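Garside Technical College Opens Registration for Second Truvolell Student Robotics Challenge

CUSBERG, 21/12/2022 - Garside Technical College announced that registration is open for the second Truvolell Student Robotics Challenge, a team competition in which students program humanoid robots to carry out everyday handling tasks. The final will be held on the Cusberg campus in February. Up to 40 teams will be accepted.

The Challenge is organized by the college's Department of Automation and is supported by Tiltex, which is providing $19,000 for travel grants and prizes. It is open to students enrolled in a two-year or four-year program, as well as to high school robotics clubs entering with a faculty sponsor. Teams may have three to six members. Students who took part in the first Challenge may enter again with the same team or a new one.

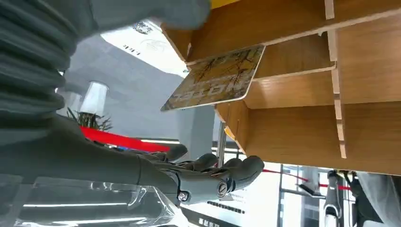 The sorting and shelving task carries the most points this season, with 800 of the available total assigned to it. Teams will be judged on how well their programs identify an item, choose a place for it and bring the hand back safely. Printed cards are among the items in use, such as the golden-yellow one marked "HOTEL" at the front of the slotted wooden shelf, and the narrow openings between the boards demand careful control of the wrist and fingers. Points will be deducted for contact with the shelf. Full scoring rules are set out in the team handbook, which will be sent to each faculty sponsor once registration is confirmed.

A second task covers packing. Teams will write a program that moves small packaged goods between a work table and a divided box, with the order of items announced on the morning of the run. Each team will receive the same amount of practice time, and programs may be changed between practice and the scored run.
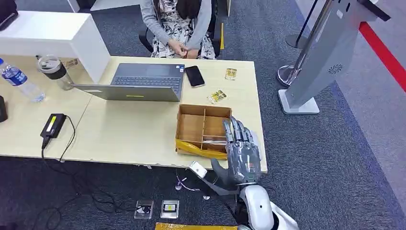 Work table with laptop, divided cardboard box and robot hand, Truvolell Student Robotics Challenge.

Coursework for the Challenge is built on the department's introductory class in robot handling. Students at Garside logged 1,426 hours of supervised lab time in the class during the past academic year. Course notes and practice exercises will be available to all registered teams at no charge, and the department will hold online office hours for teams outside the Cusberg area.

Applications must include a team roster, a one-page statement of approach and the signature of a faculty sponsor. Travel grant requests should be submitted with the application. Entry forms are available from the Department of Automation office.

Contact: Office of Communications, Garside Technical College, Cusberg | © Garside Technical College. All rights reserved. | Back to top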